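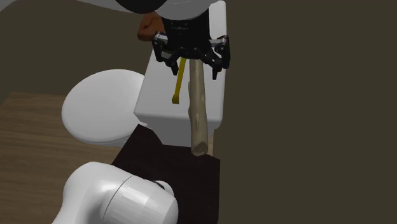
1/ Learning to bake bread in a language that is not mine

I moved to Narkau in February, and my first big problem was flour. At home we have two kinds. In the shop here I counted 19 bags with different names, and my dictionary helped with maybe half of them.

2/ My neighbor Denise Ackroyd saw me standing at the shelf with my phone. She told me to take the Sezer bread flour and forget the rest for now. I am still thankful to her.

3/ Then the recipe. It said to "prove" the dough. I thought, prove what? To whom? I looked for this word for a whole evening. It only means you leave the dough to rise.

4/ The next word was "knock back." Then "score." Then "crumb," which I knew only as the small pieces on the table. In baking it is the inside of the loaf. I now keep a list on the fridge – it has two pages already.

5/ My first loaf used 1,000 grams of flour, far too much for my small oven. It touched the top and burned there. Please start with half. 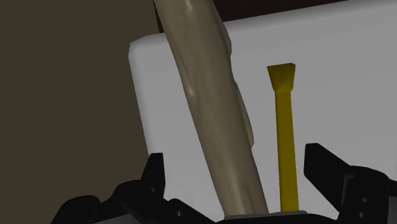 Long, pale and a little uneven, with something yellow next to it.

6/ What helped me most was to stop reading and go to the evening class at Flivberg, the community kitchen near the station. The teacher shows with her hands and says the word at the same time. After this I do not forget it.

7/ My bus to the class is the 252. It leaves at ten past six and I have missed it two times, both times because of dough.

8/ If you also bake in a second language, please tell me which word gave you the most trouble. Mine is still "prove." I will add all your words to the list on the fridge.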